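Chore benchmark notebook, April
Last updated: April, 4:20 pm
3 comments | 20 shares

Picking up from the last entry. The question for this month is still the one on the cover sheet: which household jobs could we hand to a two-arm setup now, if somebody asked for it tomorrow. We are working through it in the simulator because resets are free there and I can leave a batch going over lunch.

Room is the Grullow apartment with the stock furniture, white tabletop, wood cabinet with the bar handle. Task family is tidying: pick up what is out, put it where it goes. Controller is Vundix, same weights as last time. Planner is still the Civis one and I have not touched its settings except the timeout, now 32 seconds.

First thing today was close-range approach on the big blue-gray casing. Smooth, shiny, rounded on the sides, with the round recess low on the front.
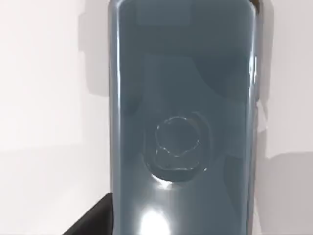

Civis group notebook, kept by T. Zhong

Shiny surfaces are a known sore spot. The depth estimate wanders where the highlights are, and the finger either stops short or keeps pushing. I lowered the approach speed and widened the contact tolerance, and the stops got more consistent. Slower, though. A person picking up after dinner does not creep up on each item like that, and if we put this in front of someone with a kitchen they would take over inside a minute.

Not tried yet: same approach with the gloss turned down, to see how much of the trouble is reflection and how much is the curved sides. Those need separate runs. I mixed them up in the last batch and could not tell afterward which change had done what.

Batch after that was the cube. It is a decent stand-in for the small stuff people leave out - light, hard edges, easy to tip. Ran 687 episodes. Threw out the ones where the reset put the cube in contact with an arm and kept 600 for the log. Lighting fixed for all of them, start position varied.
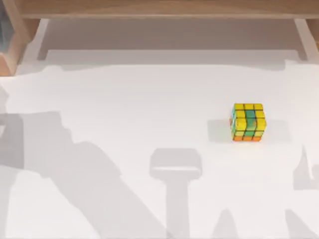
Grasping is the part I would call done. If the cube is within easy reach of either arm the pick is boring to watch. Trouble starts with deciding which arm goes. When the cube is near the middle both arms want it, one backs off, then the other backs off too, and the timeout eats the episode. Tried a fixed rule (nearer wrist wins, ties go left) and the standoffs stopped. I am a little annoyed that a one-line rule did better than the learned handoff, but it goes in the log as it is.

Shadows are the other thing. The arms throw big dark shapes over the white top, and the segmentation sometimes hands one back as an object. On a dark table I doubt we would see it. Plenty of people have white tables, so I am leaving it in.

Where I would put each chore today, if anyone asks:

Clearing small hard items off a table: yes, with someone in the next room.
Wiping the table afterward: partly. It misses the strip along the back.
Opening a drawer and putting something in: no. The pull works, but then the arm holding the drawer is in the way of the arm holding the item.
Folding anything: have not started and not planning to this month.
Picking things up off the floor: see next.

Floor work is worse than table work by a wide margin. The arms were placed for the table, so reach at floor level is poor, and the views down there are mostly furniture legs and shadow. A finger close to the camera can hide half of what it is reaching for. I would not promise anyone floor pickup with this layout. Shorter approach paths might help, or a second mounting position. The second one means redoing calibration, so paths first. 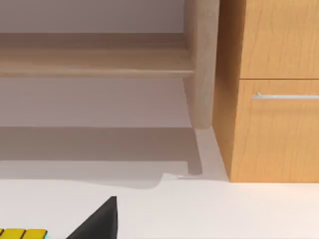 To do before the next entry

- Gloss runs on the casing, one change at a time
- Keep the nearer-wrist rule on and rerun the cube batch with two start heights
- Ask the Vundix people if the shadow masks can be filtered before planning
- Move the drawer target farther from the hinge-side arm position
- Write down the timeout in the config header this time

This site uses cookies to remember your display settings. Accept | Manage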